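Nollico Wardrobe Guide
Section 4: Folding thick tops

Pile everything on the bed first, knits, stripes and all, then start with the bulkiest sweatshirt. It's the most satisfying one to get right!

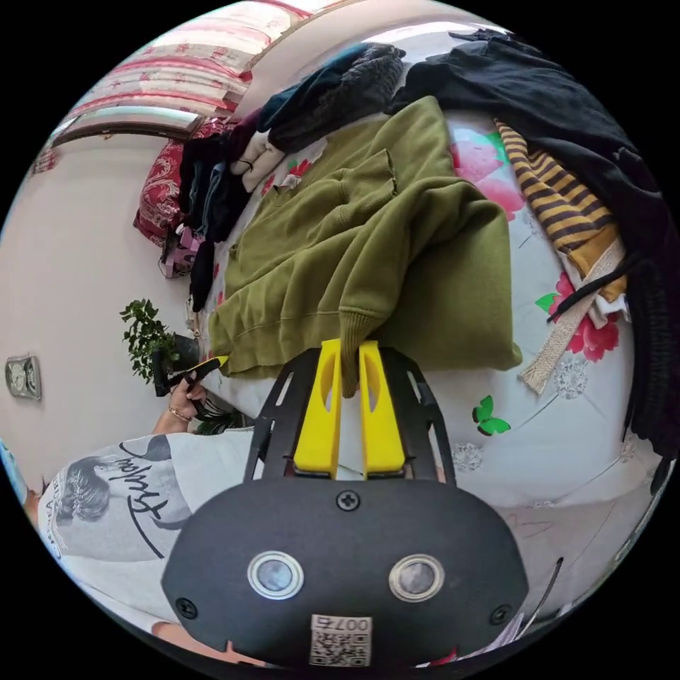

Folding a fleecy sweatshirt

1. Lay it face down and smooth it from the neck to the hem.

2. Take one sleeve by the ribbed cuff and bring it straight across the back. Holding the cuff keeps the sleeve from twisting – a lovely little trick from Elmarie Masilela.

3. Do the same with the other sleeve, then fold in both sides.

4. Fold up from the hem, 2 times for a shelf or 4 for a shallow drawer.

Note: Flatten any pockets before step 4. Thick seams make a lump that shows through the whole stack.

Caution: Never hang heavy knits for the winter. Fold them loosely and put them on top of the pile, where they can stay nice and springy.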